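Sorters wanted at Wusesa, Dillthorpe (paid, part-time, tea included)

Hello! If you've ever opened a friend's kitchen drawer and had to sit on your hands to stop yourself tidying it, please keep reading. I run Wusesa, the tableware lending shop in Dillthorpe, and I'm looking for seven people to come and help me sort our small things. Spoons, forks, chopsticks, butter knives, stirrers, all the bits that live at the bottom of a box and make a racket when you pick it up.

The work is done at a white table with a row of grey see-through containers on it, one kind of thing to each, and you pick up, look, decide and put down.

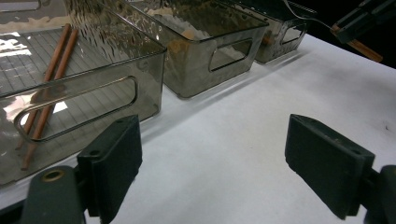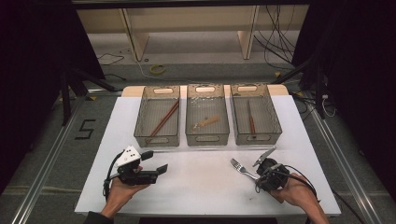
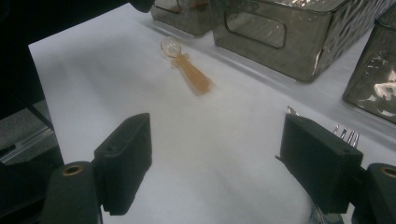 Sorting table at Skadum, chopsticks and the little orange-handled spoon included.

A bit about us first. Wusesa lends out plates, bowls, glasses and cutlery for parties, christenings, wakes, street lunches, school leavers' dos, whatever you've got coming up that needs more forks than you own. You borrow it, you use it, you bring it back and pay a small hire fee that's a lot less than buying a load of throwaway stuff. I started it out of my own hallway (never again, I couldn't get the pram past) and we now have the ground floor at Skadum, the old carpet showroom by the roundabout. Lots of light, decent heating, a floor that slopes a bit towards the loos.

In February we took on all the tableware from Hajji, the supper club that used to run above the launderette. They were closing and very kindly let us have the lot. I said yes before I'd seen it, as I tend to, and it came in fruit crates, a suitcase and a baby bath. There are 2,000 pieces of small cutlery and utensils in there, by their own stock list, and the stock list is the only tidy thing about it. Lovely things, mind you! Chopsticks in every shade of brown and red, some long and some short, some very nearly a pair and some that have clearly never met. Tiny wooden utensils for jam or salt or goodness knows what. Dessert spoons, children's spoons, see-through plastic ones in colours like boiled sweets.

All of it needs to be sorted, matched, checked and put where we can find it again before the summer bookings get going properly. I've tried doing it in the evenings and I get as far as one crate and then start admiring things.

What you'd be doing

You'd have a place at a table with some containers in front of you and a crate beside you. You take things out a few at a time, give each a proper look, and put it where it belongs. Chopsticks want matching by length, colour and the shape of the end, and laid side by side in their basket so that whoever packs the order can lift a pair out without hunting. Spoons go by size and by what they're made of. Wooden things are kept away from everything else as they have their own wash and a rub with oil.

Anything cracked, splintered or chewed goes in the mending tray, and anything past mending goes in the bucket under the table. Please be strict about splinters. I'm soft about old things and I'd keep the lot, so I need people round me who aren't.

When a container is full enough (not heaped, you should be able to get your fingers through the handle hole and carry it without anything sliding out) it goes on the shelf with a label. I write the labels at the moment, but if you've got nice handwriting I will hand over the pen very gladly.

There's some washing up too. We've got a proper machine for plates and glasses, but the wooden pieces and the thinner plastic ones get done by hand in the big sink and dried flat on tea towels. We take turns at that, and the radio's over there, so it's a more popular job than you'd think.

Later on, once the backlog's cleared, there's the packing side, and I'd love at least a couple of you to stay for it. An order comes in for, say, a lunch with rice bowls and a pudding, and you make up the cutlery for it from the shelves, wrap it, and put it in the crate with the list on top. Our biggest booking this summer is for 700 place settings. Yes, I've checked we have the forks. No, I haven't checked we have the teaspoons, and finding out is going to be one of the first jobs.

Who I'm looking for

No experience needed, and please don't send me a long CV. I'd much sooner hear what your own cutlery drawer is like. You'll want reasonable eyesight (glasses are fine, I have three pairs and can never find any of them) and hands that don't mind fiddly work for an hour or so at a stretch. You can sit or stand, the tables come up and down, and the chairs have backs.

It helps if you like quiet company. Some mornings we natter non-stop and other mornings hardly a word gets said, and both are nice. You don't need to be fast. I've watched quick sorters put a dessert spoon in with the soup spoons over and over, and then somebody has to go through the whole basket again, so please take your time!

You do need to be eighteen or over for insurance reasons, and you need to be able to get to Dillthorpe. The bus stops outside, there's a bike rack, and parking is free round the back if you don't mind squeezing past the bins. Skadum is step-free from the car park side, with an accessible loo. The front door has one step and a stiff handle, so come round the back if that's easier.

If English isn't your first language that's no trouble at all. The shelves are marked with a sample of what goes on them as well as the words (a spoon tied on with string, that sort of thing), and I'm happy to go through everything as many times as you like.

Hours and pay

Sessions run in the mornings or the afternoons and you choose which suits. The pay is £79 a session, the same for everybody, and it goes into your bank account at the end of each week. I'd like you to manage at least one session a week for the length of the backlog, and two would be marvellous. If you've got school runs or appointments, tell me and we'll work round them. I'd rather have you for some of the summer than not at all.

You get a proper break in the middle with tea, coffee, squash and whatever's in the tin. Bring your lunch if you're doing a morning and want to stay and eat it with us, there's a fridge and a microwave and a bench out the back that gets the sun.

You also get to borrow from the shop without paying for as long as you're working with us. Plates, glasses, the big serving dishes, the lot. Just write it in the book so that I don't promise it to a wedding.

What to wear

Anything comfy. Long sleeves are fine if you can push them up for the sink. Aprons are provided, and there are thin cotton gloves for handling the polished pieces and rubber ones for washing up. You'll be on your feet, so wear shoes you like standing in. If you've got rings or bracelets that catch on things you might want to leave them at home, as I once lost an earring in a crate of teaspoons and it went out to a retirement lunch and came back in the sugar bowl.

A few things people have asked already

Is it dusty? The crates are, a bit, at first. Everything gets a wipe before it comes to the table, and there are masks on the hook if you'd like one.

Can two of us come together? Yes please. Friends, sisters, a couple, neighbours, all welcome. I'll put you at the same table unless you ask me not to.

Can I bring my dog? I'm sorry, no, with it being tableware. I did ask.

Do I have to lift the crates? No. I've got a trolley, and full ones stay on it.

What if I put something in the wrong place? Then we move it. There's a basket at the end of each table marked "don't know", and I'd much prefer you used it as often as you like than worried over a spoon. We go through it together at the end of the session, and that's usually where the best arguments happen (is it a mustard spoon? is it a doll's spoon? we still haven't settled the one with the twisty handle).

Will there be work after the summer? For some, I hope so. It depends on the bookings and I don't want to promise what I can't give. Anyone who'd like to stay on will be asked first before I advertise again.

How to apply

Pop into Wusesa at Skadum while we're open and fill in the little card on the counter, or write me a note and put it through the door. Tell me your name, how to get hold of you, which sessions you could do and, if you fancy, the state of your cutlery drawer. You can also ring the shop. If it goes to the machine, leave your number slowly, twice if you can bear it.

I need to hear from you by 2024-06-08. After that I'll ring everybody, whether it's a yes or a no, and invite people in for a try-out at the table. It's paid the same as any other session and it's as much for you to see if you like it as for me. We'll do one small crate, have a cup of tea, and you can tell me afterwards if it was heaven or if it drove you up the wall.

If you can't do it yourself but know somebody who straightens the forks in restaurants, please pass this on to them. And if you've got any of our old green-handled teaspoons at home from a party last year, no questions asked, there's a jar by the till.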